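2025年1月22日

朝から冷える。作業室の暖房を先に入れて、湯を沸かしている間に昨日のメモを読み返した。貸出期間は残り9日。そろそろ所感をまとめ始めないと、返却の準備と重なってしまう。

借りているのはGoritzの双腕キットで、窓口はClerthorpe。伝票番号は2926。この番号を言わないと電話を回してもらえないので、ここにも書いておく。前に問い合わせたときは番号が出てこなくて、折り返しを半日待った。

今日の予定は、ポーカーチップのつかみ直し、細長い物の持ち上げ、それから鉢のそばでの左腕の動き。チップは昨日から続けている。平たくて薄く、縁に模様があり、ケースのスポンジに収まっているものと傾いているものがある。キットの説明書には「一般的な小物」としか書いていない。チップが一般的な小物に入るかどうかは読む人によるだろうが、うちで実際に扱いたいのは薄くて丸い部品なので、これが持てないと話が先に進まない。

起動は昨日と同じ手順。電源、制御ソフトのShojaei、原点合わせ、手先カメラの確認の順に進める。原点合わせは左腕が一度で通り、右腕はやり直しになった。エラーの文面は「関節位置を確認してください」だけで、どの関節なのかは画面に出ない。ログを開けば書いてある。最初から画面に出してほしいと評価表に書いた。これは先週も書いた気がするが、消さずに残しておく。

午前は右腕でチップをつかむ練習。遠隔操作で手本をいくつか取り、それを再生させて、手先がどこまでずれるかを見る。再生の精度は思ったより良い。位置そのものより、指を閉じる速さのほうが問題になる。速いとチップの縁をはじき、遅いと閉じきる前に腕が持ち上げに入ってしまう。Shojaeiには閉じるまで待つ設定があるのだが、設定画面の奥のほうにあり、初期値は切れている。入れたらだいぶ落ち着いた。初期値で入れておいてよい設定だと思う。

指のパッドについても書いておく。段のついた柔らかいパッドで、押すと段ごとにつぶれる。丸いものや細いものには具合がよく、硬い筒でもすべりにくい。薄いものだと段の間に縁が入り込んで、つかめてはいるが向きが定まらない。指先の濃い灰色のゴムのほうで挟むと向きは安定する。ただし当たる面が小さいので、狙いがずれると空振りになる。どちらを使うかは物による、としか今のところ言えない。Goritzの部品表には平らなパッドも載っている。貸出品には付いてこなかった。

手先のカメラは思ったより手前の指が大きく映る。慣れるまでは指が邪魔で、台の上のものとの距離がつかみにくかった。三日も使えば目が慣れて、指の先がどのあたりに来るか見当がつくようになる。操作する人が替わったらまた慣れ直しになるので、導入するなら練習の時間を見込んでおく必要がある。
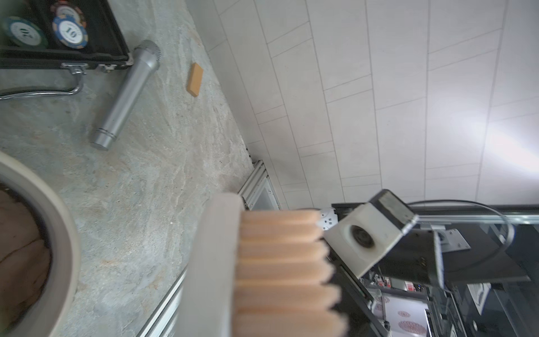
Panya Yensukからは昼前に返信が来て、薄いものが主な対象なら柔らかいパッドにこだわらず平らなパッドに替えて比べたほうがよい、貸出中でも部品だけ別に取り寄せられるはずだ、とのことだった。それから、指を閉じる力の上限は下げたままにしておくこと、上げるとモーターより先にパッドの根元が傷む、とも書いてあった。力の上限は触っていなかったので、そのままにしておく。部品の取り寄せはClerthorpeに聞いてみることにした。

昼は食堂が混んでいたので、買ってあったパンで済ませた。食べながらClerthorpeに電話。パッドの件は在庫を確認して連絡するという。ついでに保守の見積もりの内容も聞いた。キット本体とは別にTrustisという保守サービスがあり、故障時の代替機、遠隔での点検、ソフト更新の立ち会いが入っている。腕が2本あるので契約も二つ要るのかと聞いたら、キット一式でひとつの契約だという答えだった。見積書の書き方だとどちらにも読めるので、書面で出してもらうよう頼んだ。こういうことは口で聞いただけだと、あとで言った言わないになる。

Trustisの遠隔点検は、うちの社内ネットワークの決まりに引っかかるかもしれない。外から機械に入る形の点検は、申請を出してもなかなか通らない。点検のときだけこちらで回線をつなぐ方法でもよいかと聞いたところ、担当に確認するという。これも返事待ち。

午後は細長い物から始めた。台に寝かせた銀色の筒を、右腕で斜めの向きのまま持ち上げる。筒の向きに手首を合わせるのが面倒で、操作している手のほうが先に疲れる。手首の回転だけを別に動かせるモードがあるのを説明書の後ろのほうで見つけて、それを使ったら楽になった。説明書は索引がないので、こういう機能は最初から通して読まないと気づかない。紙の説明書とShojaeiの画面とで用語が違うところもある。紙では「把持部」、画面では「ハンド」になっていて、同じものを指していると分かるまで少しかかった。

筒を持ち上げるところまではできた。置くときに転がる。置く直前に指を少しだけ開いて、手首を下ろしてから全部開くようにしたら、転がらないときもあった。これは機械の問題というより操作の問題で、評価表には書かなかった。日記には書いておく。

木の小さな直方体は何も考えなくてもつかめる。操作を人に見せるときは、最初にこれをやらせるとよい。来週、現場の人に触ってもらう日があるので、順番は木のブロック、ブラシ、筒、チップにする。いきなりチップをやらせると、機械が悪いという印象だけが残りそうだ。

ブラシは柄のほうをつかむ分には問題ない。毛のほうをつかむと、Shojaeiの画面では把持成功と出るのに、持ち上げると抜けることがある。成功の判定は指の開き具合だけを見ているらしい。らしい、というのは説明書に判定の方法が書いていないためで、Clerthorpeへの質問に足した。質問がだんだん増えてきたので、電話はやめて表にして送ることにする。

左腕は鉢のほうに伸ばして、縁の上で止める動きを繰り返した。高いところで腕を曲げた姿勢だと、止めてから少し揺れが残る。目で見て分かる程度で、土に触るような作業でなければ困らない。腕を畳んだ姿勢なら揺れは気にならなかった。うちの用途では腕を高く上げて奥に伸ばす動きは少ないはずだが、台の配置によってはそうとも言えない。評価表には姿勢ごとに分けて書いた。
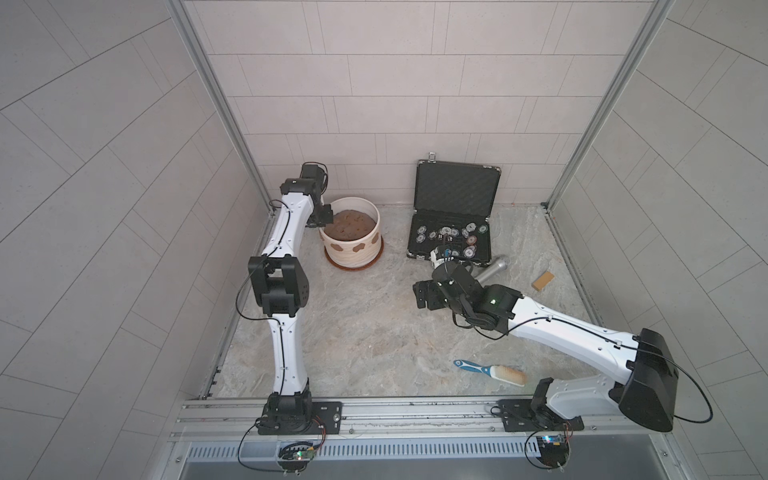
作業台の様子。右腕はチップの手前、左腕は鉢の縁の上。

両腕を同時に動かすと、人ひとりではどうしても片方がおろそかになる。右でチップを見ている間、左は止めておくのがいちばん安全だった。Shojaeiには片方を保持にしておく機能があり、これは使いやすい。画面の目立つところにボタンがあって、押せばすぐ切り替わる。よくできているところもちゃんと書いておかないと、評価表が不満の一覧になってしまう。

よいところをほかに挙げると、まず組み立てが早かった。アルミのレールに腕を取りつける方式なので、位置を変えたくなったら緩めてずらせる。ずらしたあとは原点合わせをやり直すことになるが、工具は付属のもので足りた。それから動作音が小さい。隣の部屋で打ち合わせをしていても苦情は来ていない。腕の中ほどの節がケーブルを引っかけにくい形になっているのもよい。ただ、肩のあたりではケーブルが外側に膨らむので、横に物を置くときは気をつける。

気になるところは、基板がむき出しの箇所。作業台の下のほうにあって、配線も見えている。実験室で使うには構わないが、現場に置くならカバーが要る。Goritzの純正カバーがあるのか、こちらで作るのかも質問の表に入れた。自分で作った場合にTrustisの保守の対象から外れるのかどうかも聞いておきたい。

記録した動作は、夕方に見たら通しで568件になっていた。うち使えるものがどれだけあるかはまだ選り分けていない。途中で止めたものも一件として数えられるので、数だけ見ても仕方がない。名前の付け方を決めずに始めてしまったせいで、初めのころの記録は中身を開かないと何をした記録か分からない。明日からは対象物の名前を先頭に付ける。今日の分は残って付け直した。

データの書き出しは問題なくできた。形式は二種類から選べる。片方はShojaeiでしか開けず、もう片方はほかのソフトでも読める。ほかで読めるほうにすると、手先カメラの映像が別のファイルになる。あとで突き合わせる手間はあるが、返却したあとにShojaeiが使えなくなることを考えれば、こちらで出しておくしかない。貸出が終わったあとソフトの使用権がどうなるかは、契約書の裏に書いてあった。返却日の翌日に切れる。

購入の判断は七月の予算の見直しに合わせることになっている。それまでに報告書を出せばよいのだが、借りているうちに書いておかないと細かいところを忘れる。前の機械のときがそうで、返したあとに数字を聞かれて困った。今回は評価表のほかに、こうして日記にも残している。

今の時点での考えを書いておくと、機械そのものは買ってもよいと思う。薄いものの扱いはパッド次第で、平らなパッドを試してから決めたい。Trustisは点検のつなぎ方が決まらないと何とも言えない。保守なしで買うという案も上から出そうだが、代替機がないと止まったときに困る。値段の話は私の担当ではないので、見積書をそのまま付ける。

夕方にClerthorpeから電話。平らなパッドは在庫があり、貸出扱いで送れるとのこと。送料はこちら持ち。着くまでの間に、今のパッドでのチップの記録をもう少し増やしておく。比べるなら同じ条件で取らないと意味がないので、ケースの置き場所と向きに印を付けたテープを貼った。銀色の筒の位置にも貼った。

質問の表は帰る前に送った。送ってから、遠隔点検の欄を空白のままにしていたのに気づき、書き足してもう一度送った。

電源を落とし、腕を休止の姿勢にして、台の上を拭いた。暖房を切って退室。明日は午前に会議が入っているので、続きは午後から。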